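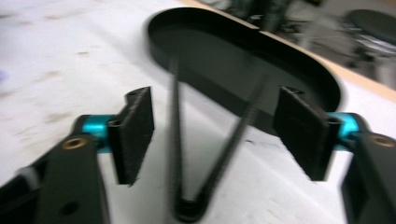 **Perception > Tracking and pose**

## Pose jumps when the wrist cam blurs - drop frames or fix the filter?

Using the Rildale tracker on hand-held gripper footage, task is getting hold of a thin black looped band under a black tray. Smeared frames like this one and the band edges come out doubled. Tracker then picks one edge, next frame the other, pose jumps sideways and the planner (Genness) replans for nothing. Black on black doesn't help.

Tried so far:

- blur threshold at 200 (variance of Laplacian) - throws away half the clip
- feature cap up from 200 to 3000, slower, no better
- turning smoothing right up, now it lags

Anyone got settings that work? Posted 28/04/2020, still on the old build.

### Answer 1 - Lejla Vasić

Don't drop them. Keep the frame but scale the measurment noise with the blur score, so the filter leans on the IMU when vision is rubbish. In the config:

`noise_mode: blur_scaled`
`max_hold: 20`

max_hold is in frames. After that it flags the track as lost, and Genness should wait for a new one, check you've got that callback hooked up. Put the feature cap back too, you're only feeding it more smeared corners.

Shorter exposure if you can get more light on the table.

### Answer 2 - stojanovska

same here with Drundano, gave up and moved the camera slower. not realy a fix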